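4.2 Ce que mesurent les règles de proximité

La plupart des protocoles d'évaluation en cuisine simulée reprennent, sans le discuter, le principe d'une distance minimale entre l'effecteur et les surfaces sensibles. Le guide Vurkum en donne la version la plus citée : 80 mm au-dessus du plan de travail tant qu'aucune saisie n'est engagée. Nous n'avons trouvé ni dans le guide ni dans ses annexes la moindre justification de cette valeur. Phetsri et Yap la disent « prudente » ; encore faudrait-il savoir à l'égard de quoi.

La difficulté apparaît dès que l'on examine une configuration ordinaire (figure 3). La pince est vide et ses deux doigts pointent vers le marbre, tout près de la surface. Selon une lecture stricte, une telle posture appelle un contrôle de conformité ; selon la lecture de Luangrath, elle relève de l'approche et échappe à la règle. Le texte autorise les deux interprétations. Il ne dit rien non plus du coude ni des segments inférieurs du bras, alors que leur volume dépasse de loin celui des doigts.
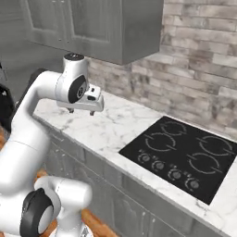 Figure 3. Rendu de simulation : pince vide orientée vers la droite, au-dessus du plan de travail, à côté de la plaque de cuisson.

4.3 La plaque de cuisson comme zone d'exclusion

Le protocole Tostbridge propose de traiter toute plaque comme un volume interdit. L'idée est séduisante sur le papier. Or, dans un rendu, les foyers se réduisent souvent à des cercles tracés sur une surface noire, et leur état thermique n'existe que si quelqu'un l'a modélisé. Interdire la zone en permanence revient à noter l'obéissance à un contour géométrique. Cela renseigne peu sur la prévention des brûlures ou des départs de feu.

Nous recommandons donc de déclarer séparément l'état de la plaque et l'emprise du bras entier, et de publier les seuils avec leur origine. Wannasri objecte que cette déclaration alourdit la préparation des essais, jusqu'à 2 heures par environnement. L'objection est recevable, mais elle ne rend pas les scores actuels plus interprétables.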